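The slow train north gets a route of its own

Travellers who feel that getting to the far north in a comfortable and timely manner has rather taken the point out of it will soon have somewhere to go. A new rail and bus route, put together by the regional tourist office in Grusholm, opens to visitors in June and covers 118 stops on the way to the coast at Sornus. Several of these are villages. Others are a platform, a bench and a sign, and the sign at one of them has been facing the wrong way long enough to have become its main attraction.

The route is called the Flunis Line, after the river it follows for most of the inland section. The river and the railway part company just short of the fells, where the rails stop and a bus takes over. The bus is timed to meet the train. The tourist office is careful to say that it is timed to meet it, and makes no larger claim.

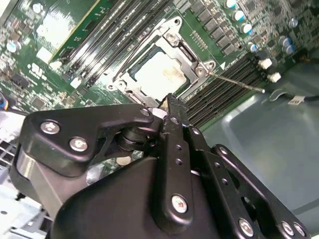
Tickets are sold as a pass, good for the whole season, and allow the holder to get on and off as often as patience permits. There are 3046 passes for the first summer, a number reached by adding up every bed between Grusholm and the sea, including the bunks above the boat shed at Sornus and one sofa that the office describes as generous. Once the passes have gone, no more will be sold until the following year.

The idea grew out of an unhappy winter timetable, in which the through train was cut and passengers were left with four hours to fill at Greenwood junction. Greenwood has a café, a small museum of snow ploughs and a good view of the goods yard. Visitors began to write kindly about all three on travel sites, and what had started as a complaint was gently renamed an experience. The junction now has its own page in the brochure, with a walking map. The walk takes twelve minutes, or longer if you read the plaque.

What is on offer

Passengers can follow the route in either direction, though the office recommends going north, so that the landscape empties out as you go and the coast arrives as a surprise. The brochure lists the following:

Grusholm to Greenwood: forest, lakes, more forest. The dining car serves soup until it has gone, and then serves coffee.

Greenwood to the end of the rails: the river section, with 2 waterfalls on the left and a third on the right that runs only during the thaw. 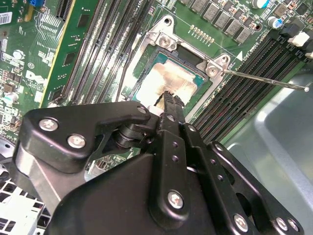 The bus over the fells: steep in places, with a stop at the top for photographs and for the driver's sandwich. Bring a coat, whatever the month.

Sornus: a harbour, a smokehouse, a sauna on stilts, and in midsummer a sun that will not go down however firmly you draw the curtains.

Those who want proof of the journey can collect a stamp at each stop. A full book earns a certificate and a woollen hat. Reaching 100 stamps earns the certificate only, a distinction that caused some feeling among the people invited to try the route out last autumn.

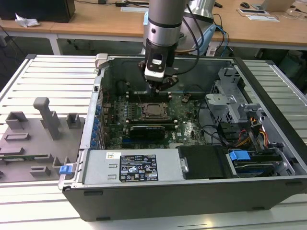 Booking opens in January at eight in the morning, through the new Flunis website, and the office suggests being ready at the keyboard. The old booking system gave up on its first busy day last year and has been retired with little ceremony. Anyone whose own computer is on its side with the panel off and its motherboard on show may prefer to telephone. The line is answered from nine until noon, and the person answering will also know whether the road over the fells is open, which the website so far does not.

Dogs travel free on the train and at the driver's discretion on the bus. Bicycles are welcome as far as the end of the rails, after which they may be left in a shed or ridden over the top by their owners, a climb that the brochure calls bracing. Skis are carried at no charge all summer, and there are places near the summit where they would still be of use in June.

The villages along the way have mixed hopes for the season. Most would like more visitors, a few would like slightly fewer, and the stop with the backwards sign has asked that it be left alone. The railway had planned to turn it round in the spring, but the work has now been put off – officially on grounds of cost.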